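Re: [kasora-users] second arm – budget for next year
Oct 17, 2018

Hi all,

Our drink-making bench runs two arms, and I'm pricing a copy of it for Jastthorpe. The cheap stuff stays cheap (tape, paper cup, real lemons!). 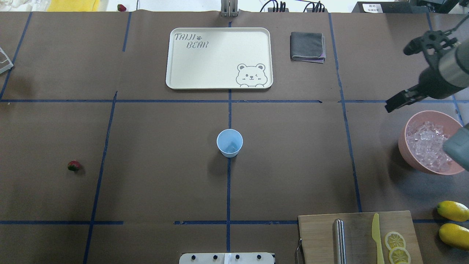 Grippers are where I keep going over. Droma wants 288 a pair for spare fingers, and I'd like 2 pairs on the shelf before August.

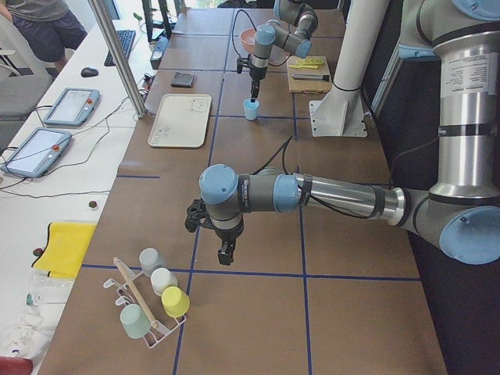

Akua Asante wrote:
> Did you budget for service? Tetteh quoted us 600 per arm for 12 months and we'd left it out completely.

I hadn't, so thanks – that goes in tonight. Does their price cover the pendants too?
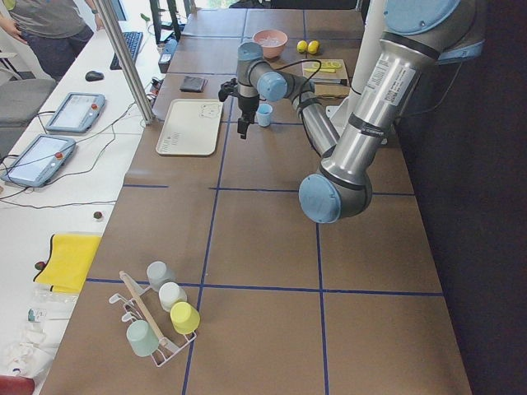
I'm also leaving a line for cables, and I'll send the sheet once Tetteh answers me.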